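Setting up a hand-teaching shift on the small parts line

At Imdale we moved sorting and placing work to the Drotetti cells in February. The people who used to do that work now teach it. You hold a gripper in each hand, do the task at a normal pace, and the cell learns from the recordings. Plan on nearly 100 good runs per part.

Before you start, clear the board and check that both cables move freely -- a snagged cable ruins the run. Lay out only the parts on your task card. 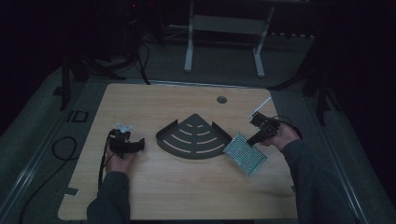

Pick up, move, release, then pause for 2 seconds before the next run. If you drop a part, finish the motion anyway and mark the run as bad. Don't go back and fix it.

Switch out after 19 runs. Wrists get sore sooner than people expect, and Lesego Sithole keeps the rotation sheet.

Teaching hours are paid at the operator rate. If your old station has closed and you have no new grade on your pay slip, see Nobuhle Gumede before the end of the month.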